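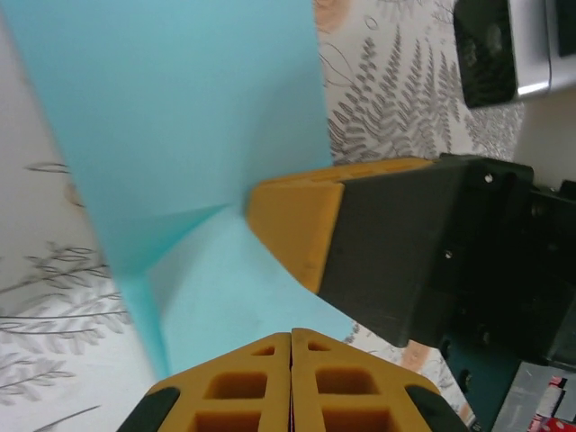 Genwood Robotics Club: progress report to the Laryea Fund, 4 September 2018

Spending
Of the $2683 granted in February, $2000 has gone on the two arms and their cabling. The remainder is set aside for spare fingertips and the entry fee for the Evero student challenge.

Folding task
Our 12 members are working on the two-arm fold, using light blue material. Getting the grippers to close on a folded piece without dragging it sideways is still the slowest part of each session.

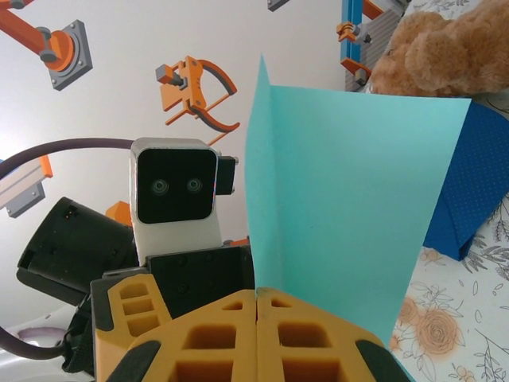
Next term
We plan to run 8 more sessions before the challenge. Both arms share one rail, so the students are writing a rule for which gripper moves first when they come close together.

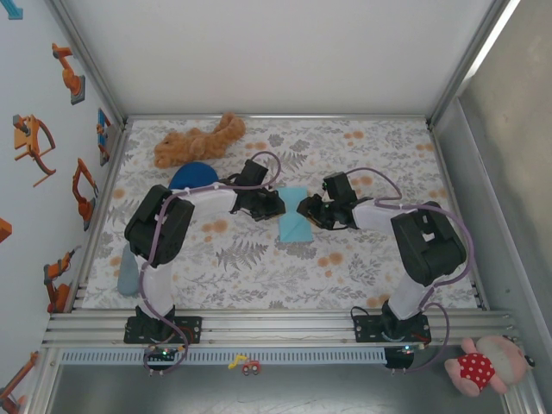 A first draft of that rule is in the club's code folder, and the senior group will test it against the Stuson practice tasks. We will send the final accounts after the challenge.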